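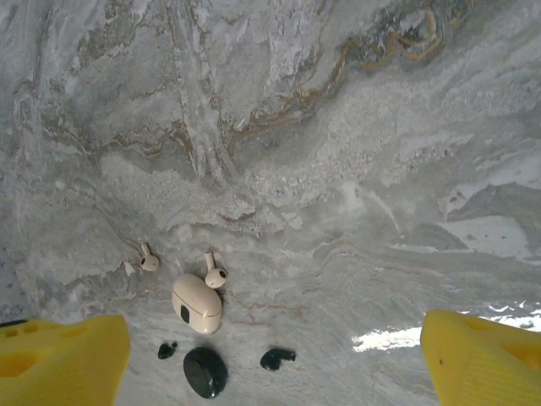 Wireless audio items on a marble countertop.

Oct 18, 2022

The Davgate small press fair ran for 2 days in the old grain hall at Cilletlow, and I went on the second. Most tables sold print, but I came for the talks on royalties and rights.

Plokura, an audiobook publisher, went first. It pays authors monthly and lets them keep translation rights. Its catalog stands at 715 titles, up 20 since July. The speaker took questions on returns - a sore point for most of the room.

Gape prints short runs and showed its contract on a screen, clause by clause. The reversion clause was clear. The one on ebook pricing was not, and I asked for a copy to read at home.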